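# Skoryk 3: motion planning for two arms and soft goods

Skoryk is a planning and control package for cells where two arms must hold the same piece of cloth.

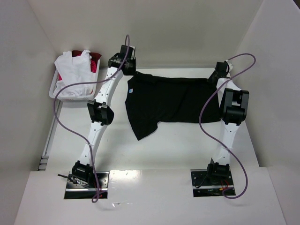 Many planners treat the arms as two separate machines and only check that they do not hit each other. With a garment this is not enough. When one gripper moves and the other waits, the cloth becomes slack or it is pulled out of the fingers. Skoryk plans both arms as one chain and keeps the distance between the grippers inside limits that you set for each fabric.

**What is in the package**

- Planner with shared timing for both arms
- Grasp point finder for T-shirts, towels and pillowcases
- Tension limiter, works from motor current, no force sensor necessary
- Cable keep-out zones, drawn by hand in the cell editor
- Replay tool for logged runs

The garment library has 23 fabric profiles. Dark cloth was a weak place in version 2, because the corner finder was losing the edges on black cotton. In version 3 we trained it again with a set of 587 dark garments, collected by our office in Plavenow. Very shiny fabric is still difficult and we do not recommend it.

**Requirements**

- Linux computer with 16 GB memory
- One depth camera, fixed, with view of the full table
- Two arms with six joints or more, control rate of some 300 Hz
- Calibration board (included)

The cell editor is made together with Grorarau and needs its own license key. Existing customers of version 2 can keep their fabric profiles, but cable zones must be drawn again.

**Ordering**

Licenses are sold per cell, not per arm. A trial key is valid for one month and has all functions except export of logs. Please write to the Vesville sales office and tell us your arm model and gripper type.

Page updated 2/7/25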